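4.2 Shared tables and the case for informal contact

The claim that shared tables produce cooperation between departments has been repeated so often that it is now treated as a finding. We are less sure. Much of the literature rests on surveys in which employees are asked whether they value chance encounters, and most people, when asked, will say that they do. Very little of it asks what they talked about, or whether any piece of work changed as a result.

The Niltamville building gave us an opportunity to look at the matter with fewer assumptions. Before the move, the planning and accounts groups sat on separate floors. After it, both had access to the same set of open rooms, furnished at the request of the building manager with curved tables intended, in the words of the furnishing brief, to "remove the head of the table and the hierarchy that goes with it." We found no evidence that hierarchy had gone anywhere. Senior staff still spoke first, spoke longest, and decided when the meeting was over.

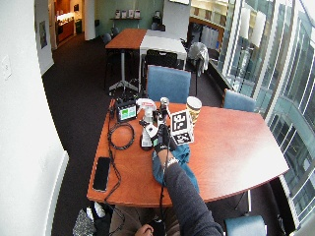

Our main source is the diary record. Participants noted each unplanned conversation with someone outside their own group, along with its subject and length. The final set contains 1677 entries. Delorme coded all of them, and Rolland coded a subset without sight of his labels. Of the full set, 622 entries were classed as work-related under the broad definition used by the Delaunay study, which counts any mention of a task, a client, or a deadline. We think this definition is far too generous. "Is the Bralness file still late?" qualifies under it, and so does a complaint about the printer if the printer was needed for a report.

Under a stricter rule, which required that one speaker learn something they later used, the number fell sharply. We do not report it as a headline figure, as the two coders disagreed too often on what "used" should mean. The disagreement is itself worth noting. If two trained readers with the diary in front of them cannot agree that an exchange was useful, it is hard to see how a single survey question could settle it.

Figure 2. One of the curved tables in the open rooms at Niltamville, seen from above.
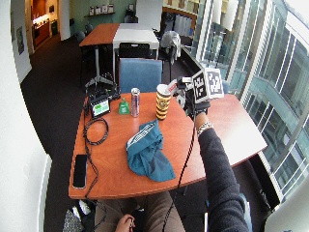 Workplace Studies Group — Department of Organizational Research

A second problem concerns who took part in these conversations. Advocates of open rooms tend to write as if contact were spread evenly across the staff. In our diaries it was heavily concentrated among people who already knew each other, often from a previous employer. Susico had closed its local office the year before, and several of its former staff were now split between planning and accounts. They met at the shared tables, certainly. They had also met for lunch while they were on separate floors, and one of them wrote in the margin of her diary that the new room had mostly saved her the stairs.

Le Goff has argued in discussion that saving someone the stairs is no small thing, and that an existing tie kept in good order may be worth as much as a new one. We accept the point in part. It is a different claim, though, from the one usually made to justify the cost of refitting a floor, and it should be tested separately. The business case we were shown spoke of new ties only.
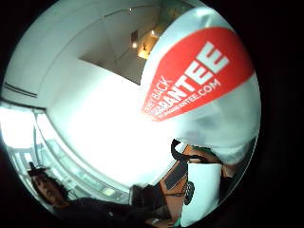 There is also the matter of timing. Entries cluster heavily in the first weeks after the move and thin out by October. Rey reads this as diary fatigue, and he may be right: people get tired of filling in forms. But the share of blank days did not rise at the same rate, which suggests that at least some of the decline was real. Novelty is the plainer explanation. People explore a new room, learn where the good chairs are, and then go back to sitting with the colleagues they like.

None of this shows that shared tables do harm. A few participants were warm about them, and Leclerc's interviews include two accounts of billing errors caught in passing — both credible, both confirmed by the supervisors concerned. Our objection is to the leap from such stories to a general rule. Without a comparison site, we cannot say how many errors would have been caught anyway by phone, by email, or in the monthly review. Neither can the studies most often cited in favor of the open plan, and they seldom say so.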